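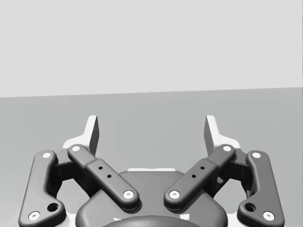
Re: [sistesico-list] Sourdough rye, crumb stays gummy
Mar 10, 2021

On the list it was written:
> I bake the Rarnero rye loaf every week, and the inside is always gummy.
> The crust is good and dark. I cut it when it is still a little warm,
> maybe that is the mistake? My oven does not go over 211 degrees.
> Also my starter is 3 months old, is it too young?

Hello all,

I had the same trouble the whole of December, so I answer from my own kitchen.

The starter is old enough. Mine was younger when I made my first good loaf. But please do not cut the bread warm. A loaf with so much rye needs to rest until the next day, wrapped in a cotton towel. My family complains every time, and I hide it in the bedroom.

The oven is not your problem, I think. Bake longer, and take the loaf out of the tin for the last 14 minutes so the sides can dry.

Please check your flour too. I used the fine one from the Ķēniņš mill, and the dough was like glue. Then I changed to their coarse flour and used a little less water – the dough was still sticky, but I could shape it with wet hands. In Lendotstead the shop sells only the fine one, so I order the coarse by mail in a 2,000 gram bag.

One question from my side: does anybody put caraway in the scald, or only in the final dough? The recipe in the list archive says both, and for me this is too strong.

Greetings from Lendotstead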